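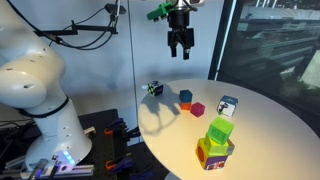
둥근 탁자와 블록, 흰 로봇 팔

저는 한국어로 글을 쓰는 것이 아직 느립니다. 그래도 이번 학기의 동아리 이야기는 한국어로 남기기로 했습니다. 틀린 표현이 있으면 댓글로 가르쳐 주십시오.

우리 동아리 이름은 Trornero입니다. 로봇 팔로 작은 물건을 집고 옮기는 것을 공부하는 학생 모임이고, 3월에 Covden이라는 대회에 나갑니다. 대회의 과제는 말로 하면 쉽습니다. 탁자 위에 흩어져 있는 장난감 블록을 로봇이 찾아서, 정해진 순서대로 쌓으면 됩니다. 한 번에 주어지는 시간은 60초입니다. 사람이 하면 시간이 많이 남지만, 우리 프로그램은 첫 번째 블록을 고르는 데 그 시간의 절반을 썼습니다.

프로그램의 이름은 Zerero입니다. 이름은 Isauro가 지었고, 뜻은 아직 저에게 설명해 주지 않았습니다. 저는 그중에서 블록의 위치를 계산하는 부분을 맡고 있습니다. 처음 맡았을 때는 색깔만 보면 된다고 생각했습니다. 분홍색은 분홍색이고 주황색은 주황색이니까요. 그런데 햇빛이 들어오면 같은 블록도 아침과 오후에 숫자가 많이 다릅니다. 연두색 블록은 특히 어렵습니다. 밝은 곳에서는 거의 흰색에 가까운 값이 나오고, 그러면 프로그램은 그 블록을 탁자의 한 부분이라고 판단합니다.

커튼을 치자는 의견도 있었습니다. 저는 반대했습니다. 대회장에도 창문이 있다고 들었고, 어두운 방에서만 잘하는 로봇을 데리고 가고 싶지 않았습니다.

그림자 문제도 적어야 합니다. 팔이 탁자 위로 움직이면 팔의 그림자도 함께 움직입니다. 흰 탁자라서 그림자가 아주 진하게 보입니다. 우리가 지난달까지 쓰던 방법은 "흰색이 아닌 것은 물건이다"라는 단순한 규칙이었기 때문에, 로봇이 자기 그림자를 집으러 간 적이 있습니다. 그리퍼가 아무것도 없는 곳에서 천천히 닫히는 것을 보고 모두 조용해졌습니다. 저는 그날 기록장에 "그림자 122번"이라고 썼습니다. 시험 번호가 122번이었습니다.
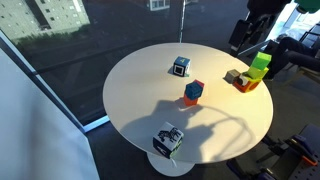 Eilidh는 이 글의 초안을 읽고, 규칙을 고치는 것보다 먼저 자료를 더 모아야 한다고 말했습니다. 그림자가 있을 때와 없을 때를 같은 배치로 두 번씩 찍어 두면, 나중에 어느 쪽이 틀렸는지 말로 싸우지 않아도 된다는 의견이었습니다. 그리고 블록을 너무 예쁘게 놓지 말라고도 했습니다. 사람이 놓으면 자기도 모르게 집기 쉬운 방향으로 놓는다고 합니다.

듣고 보니 제가 정말 그렇게 하고 있었습니다. 저는 정리를 좋아하는 성격이라서 모서리를 탁자 가장자리와 나란히 맞추는 버릇이 있습니다. 그래서 지금은 다음과 같이 연습합니다.

- 블록을 놓는 사람과 프로그램을 실행하는 사람을 다르게 합니다.
- 쌓아 둔 것, 기울어진 것, 혼자 있는 것을 섞습니다.
- 탁자 끝에 가까운 자리도 꼭 씁니다.
- 30분마다 역할을 바꿉니다.
- 실패한 시험도 지우지 않습니다.

마지막 항목은 제가 넣자고 했습니다. 처음에는 실패한 파일이 부끄러워서 몰래 지운 적이 몇 번 있습니다. 나중에 같은 실패가 다시 나왔을 때 비교할 것이 없어서 하루를 버렸습니다. 목표는 대회 전까지 기록을 약 2000개 모으는 것입니다. 많은 것 같지만 한 사람씩 나누어 보면 할 수 있는 양입니다.

블록의 무늬도 생각보다 중요합니다. 숫자가 인쇄된 면과 동물이 그려진 면은 사람에게는 재미있지만, 색깔로만 찾는 프로그램에게는 여러 물건이 붙어 있는 것처럼 보입니다. 얼룩말 그림이 있는 블록은 우리 프로그램에서 가끔 세 개의 물건이 됩니다. 저는 얼룩말을 좋아하지만 이 블록은 조금 미워졌습니다.

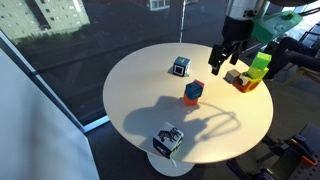

그다음으로 고친 것은 집는 순서입니다. 예전의 Zerero는 가장 가까운 블록부터 집으려고 했습니다. 블록이 따로 떨어져 있으면 괜찮습니다. 하지만 여러 개가 모여 있을 때 아래쪽 블록을 먼저 고르면 위에 있는 것이 떨어지고, 떨어진 블록은 꼭 바닥까지 굴러갑니다. 지금은 높이를 먼저 계산하고, 제일 높은 것부터 후보로 넣습니다. 코드로는 몇 줄이 안 되는데 이 몇 줄을 쓰는 데 일주일이 걸렸습니다. 높이 값이 센티미터인지 미터인지를 제가 잘못 알고 있었습니다.

기울어진 블록은 아직 해결하지 못했습니다. 그리퍼의 손가락 두 개가 평행하게 내려오기 때문에 블록이 비스듬하면 한쪽 손가락이 먼저 닿습니다. 그러면 블록이 돌아가고, 계산한 위치는 쓸모가 없어집니다. Isauro는 손목을 먼저 돌려서 각도를 맞추자고 하고, 저는 살짝 밀어서 블록을 바로 세운 다음에 집자고 합니다. 둘 다 시험해 보기로 했는데 제 방법은 시간이 더 걸릴 것 같아서 조금 걱정됩니다.

공부하면서 단어도 많이 배웠습니다. "집다"와 "잡다"가 다르다는 것을 이 동아리에서 알았습니다. 발표 자료에 "로봇이 블록을 잡습니다"라고 썼더니 친구가 "집습니다"로 고쳐 주었습니다. 손가락 두 개로 드는 것은 "집다"가 더 자연스럽다고 합니다. 또 저는 "쌓다"의 받침을 자주 틀립니다. 기록장의 앞쪽을 보면 "싸다"라고 쓴 곳이 많아서, 블록을 포장한 기록처럼 읽힙니다.

다음 연습에서는 위치 계산을 색깔과 높이 두 가지로 하는 새 버전을 씁니다. 저는 그 전에 오래된 기록 파일의 이름을 정리하고, 122번을 새 버전으로 다시 돌려 볼 생각입니다. 결과는 다음 글에 쓰겠습니다.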